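Food Packaging and Labelling, Unit 3
Handout for the Lirneck evening course, June 2022

What a wrapper has to do

A food wrapper keeps moisture, air, light and dirt away from the food. It also carries the words the buyer needs. These notes deal with both jobs, starting with the barrier.

Dry foods such as biscuits and noodles go soft when water vapour gets in. Fatty foods go rancid when oxygen and light reach them. Foil is a good barrier to all of these. Plain paper is a poor one unless it is coated.

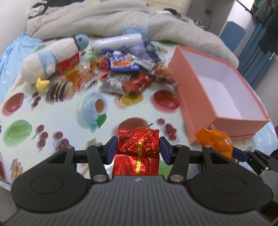
Most flexible packs are made from several layers. The outer layer takes the print, the middle layer is the barrier and the inner layer melts to make the seal. A weak seal spoils the whole pack, however good the film is. In the February practical we tested 16 sealed pouches from Kalasus under water, and 3 let out bubbles at the corner folds.

Write up your results with the pack weight (all of ours were 100 g), the type of seal and where any leak was found.

Clear or opaque?

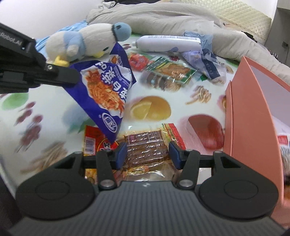

Clear film lets the buyer judge the food before paying. The cost is that light gets in, so a clear pack often needs a shorter date or a darker store room. It also leaves the designer less space. With the brown snack strips you can see the rows of pieces through the plastic, and the printed label area across the upper part is small. Ingredients, allergens, weight and date still have to be found room for somewhere on a pack, and small type is a common complaint.

Reading for next time

Farah, chapter on barrier films, up to the table of gas rates. The Inel booklet on date marking is on the shelf under number 1288. Bring one empty snack wrapper, wiped clean, and a ruler.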